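Sostel wallet review: a month and a bit with the little grey card

I've been putting off buying a proper hardware wallet for years. My coins (not a life-changing amount, before anyone gets ideas) sat on an exchange, then in a phone app, then half in one and half in the other, which made doing my tax return a misery. In July I finally gave in and ordered the Sostel, mostly because it was on offer through Dovgate and the cheaper one I wanted was out of stock.

It's a card-shaped thing with a small screen and two buttons. No Bluetooth, no camera, no fingerprint reader. You plug it in, you press the buttons, you read the screen. I rather like that.

Setting up

You get the wallet, a short cable, two blank recovery cards and a leaflet folded so many times that it never lies flat again. The leaflet sends you to the desktop app, which is called Lamia, and Lamia then spends a good while updating the wallet before you can do anything at all. Mine failed on the first go with a message that just said "retry". I retried. It was fine.

After that you choose a PIN and write down your recovery words. Please do this part slowly! The screen shows them 4 at a time and you can't skip back without starting the whole list again, and I found that out when my own handwriting let me down on the last batch.

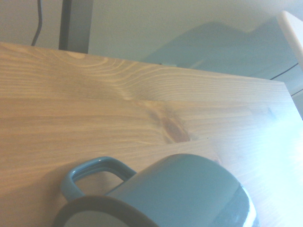

The recovery cards are my first real grumble. They're glossy, so a biro skids all over them, and I ended up using a fine permanent marker and leaving the cards on the table overnight before I dared put them in the envelope. I do all my money admin at a table with a drink next to me, which is a daft habit when your life savings are written on a bit of card, and it only takes one mug lying on its side to make the point. Metal backup plates are sold separately. They should be in the box at this price, or at least the card should be something you can write on.

Day to day

Sending is slow in a good way. Lamia builds the transaction, the Sostel shows you the address in chunks, and you press both buttons together to approve. The text is small but sharp, and I can read it without my glasses if the lamp's on. I sent myself a tiny test amount first, then the rest in 3 goes, and each one turned up where it was meant to.

Receiving is just as plain. You ask Lamia for an address, you check that the wallet shows the same one, and you copy it. I'd have liked a QR code on the device itself, but the screen's too small for it, so you get that on the computer only.
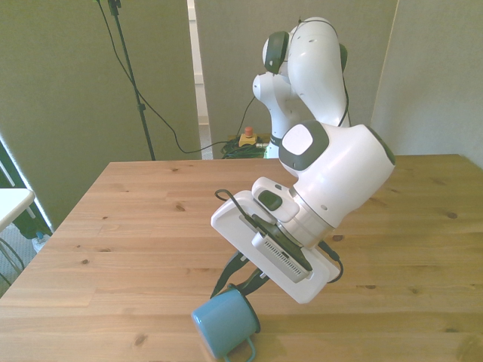 White arm, grey joint caps, pale wooden table.

Where it starts to annoy me is the number of coins. The box says it supports 192 assets and I believe it, but a fair few of those don't show up in Lamia. For them you have to connect the wallet to Onsri, a separate browser add-on, and Onsri is a bit of a mess. It forgets which account you were looking at. It asks you to reconnect every time you change tabs. The balance sometimes shows as zero for a few seconds, and I don't mind telling you my stomach dropped the first time. If you only hold bitcoin and one or two of the big ones you'll never need to touch it, and you'll be much happier for it.

Staking is in there as well, tucked under a menu called Grow. I had a look, saw the fee, and came straight back out. Your mileage may vary, but the rate I was offered was worse than I'd been getting before and the money would have been locked up for longer.

Support

I wrote to them twice. The first time was about the failed update and I had a decent, human-sounding reply by tea time. The second was to ask whether my old recovery words from another brand would work, and that one took ages and answered a different question. (They do work, by the way, as long as you pick the right word count at the start.) They never asked for my recovery words in either email, and no genuine support desk should. If someone does, close the window.

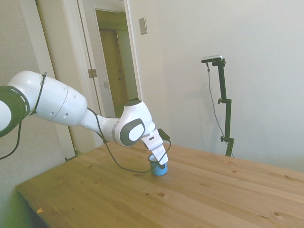

The white arm reaching in over the table, black cable along the top.

The price

I paid Dovgate less than the list price, and at full whack I'd think harder about it. My own rule of thumb is that if you've got under £300 in crypto, a free phone wallet and a sensible PIN will do you for now, and you can spend the difference on something nice. Over that, I'd want the keys off my phone.

Good bits: the screen, the buttons, the slow and careful approval step, and the fact that it's light enough to post through a letterbox. Less good: the glossy cards, the stingy cable (it won't reach from the back of my computer to the front of the desk), and anything involving Onsri.

I'm keeping mine. I've ordered a longer cable and a metal plate, and the old exchange account is closed apart from a few pennies that are too small to withdraw.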